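Drive caddy (desktop computer)

A drive caddy, also called a drive bracket or drive carrier, is a small frame that holds a hard disk drive inside the case of a desktop computer. The drive and its caddy go into the drive bay together, and they come out together. In many office computers the caddy is made of colored plastic, often blue, so that a person who opens the case can find quickly which parts are meant to be moved by hand.

Use

Before the caddy became common, a 3.5-inch drive was normally fixed with four screws, two on each side. With a caddy the screws are replaced by short pins, which enter the same holes of the drive. The sides of the frame are bent a little outward, the drive is laid between them, and the frame closes again.
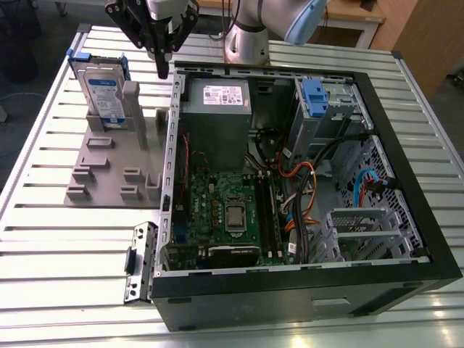
Removal is usually done with the tower lying on its side. The side panel is taken off first, and then the data cable and the power cable are unplugged from the drive. The caddy can be pulled out after this. In some cases a release latch must be opened before.

Drives which are out of the computer are best kept in a holder, where they can stand upright and do not touch each other. The repair workshop at Islow, opened by Bindu Achari and Liam Dunne, describes this practice in its handbook. The workshop received 2,621 towers in its first six years, and from over 2,000 of them the drive was taken out for reuse.

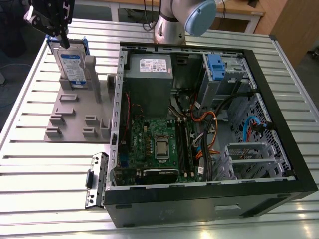
Open desktop tower with the hard disk drive standing in a holder beside it.

Compatibility

Caddies of different makers can seldom be exchanged, even when the drives are of the same size. The Vallevent caddy, for instance, has its pins at the usual distance but is too wide for a Daly case.

See also

Drive bay
Hard disk drive
Serial ATA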